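Setting Up a Tabletop Robot Arm for Kitchen Tasks: Bench Layout and First Movements
Dundau Shared Workshop, Member Guides

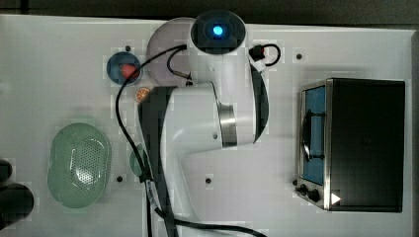
The arm at the centre of the bench, with the colander to the left and the toaster oven to the right.

This guide sets out the procedure for members preparing the arm for simple food-handling work. It assumes that the induction session has been completed and that the bench has been booked through Kylie Mahuika.

1. Clearing and marking the bench

Remove everything from the previous booking before placing any item of your own. Wipe the white surface with a damp cloth and allow it to dry. Set out the larger items first, then the plates and dishes. Mark the corners of each with low-tack tape so that the layout can be restored if something is knocked.

The toaster oven is used for loading and unloading practice only. It must remain unplugged throughout.

2. Routing the cable

Run the cable loosely along the arm and leave enough slack at the top joint for a full turn. With the power off, move each joint by hand through its range. If the cable tightens at any point, lengthen the loop and repeat the check. Do not fix the cable with metal clips.

3. Powering up

Stand clear of the bench and switch on at the wall. Wait for the controller to report that it is ready. Should a fault be reported, switch off and leave a note in the bench log.

4. Recording positions

Load the Zodbridge control program and create a new file under your own name. Set the speed limit to 3 per cent. Guide the arm to a point above each item and save the position, followed by a second position at picking height. Every route between two items should pass through a raised point clear of the colander rim and the oven.

5. Test run

Play back the full sequence 3 times with the gripping step disabled. One member must remain at the stop button for the whole of the run. The speed may then be raised in small steps, up to the limit shown on the bench card.

Play food is to be returned to the store cupboard after use. Faults and requests for longer bookings should be addressed to Rommel Buenaventura.

Last revised December 28, 2024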